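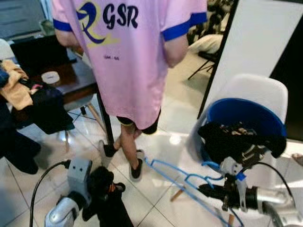 Custari grasp planner – progress report for October
To: Sylvie Hawthorne, Groronia program office
Sent: 7 November 2020

Sylvie,

The short version is that the planner is better than it was in the summer, and I don't think it is as much better as our last slide deck said. We claimed the new perception module had "solved" soft objects. I would like to withdraw the word.

What was done

The Flotik segmentation model now runs on the robot's own computer and hands its masks straight to the planner. The old file-based handoff is gone, and so is the bug where the planner worked from a stale mask and reached for a shirt that had already been moved. Wojcik's team rewrote the collision checker for two arms working close together. It is faster, and the logs are readable for the first time.

We also collected 1000 new pick attempts on clothing and bags, in ordinary cluttered rooms with people walking through them. Of these, 600 were used for tuning and the rest held back for testing.

What the numbers say

On the held-back set, the planner picked the garment it was asked for 49 percent of the time. The deck said more, and the deck was wrong: those runs had been scored on whether the gripper closed on any cloth at all. If you ask for the black shirt and get the towel under it, that was a success by the old rule. I have changed the rule and rerun everything under it, so please don't put the two figures side by side.

Dark cloth on dark cloth is still the worst case. The segmenter merges the two and reports high confidence while doing it, which bothers me more than the miss. Shiny floors are next. Reflections of the ceiling lights show up as holes in the depth map, and the planner treats a hole as free space. Wojcik has proposed a learned filter for this. I would rather mark the missing pixels as unknown and let the arm slow down, and I have asked for that to be tried first.

People in the workspace

The person tracker passes its unit tests. I would not read much into that. It was trained mostly on people facing the camera, and it loses people who are turned away more often than we would like. Until this is fixed, a person with a stop button stays in the room for every run and the arms are held to reduced speed.

Next period

We will retrain the tracker, try the unknown-space change, and repeat the test set 10 times with fixed seeds – at the moment I can't tell you how much of any gain is luck. The language command demo is on hold. I know it was popular with your board, but it sits on top of a picker that is wrong half the time.

Spending is on plan except for labeling, which ran over after we had the garment masks redone. I'll send the breakdown separately. No extra money is requested for now, though I may ask to move some out of the demo line.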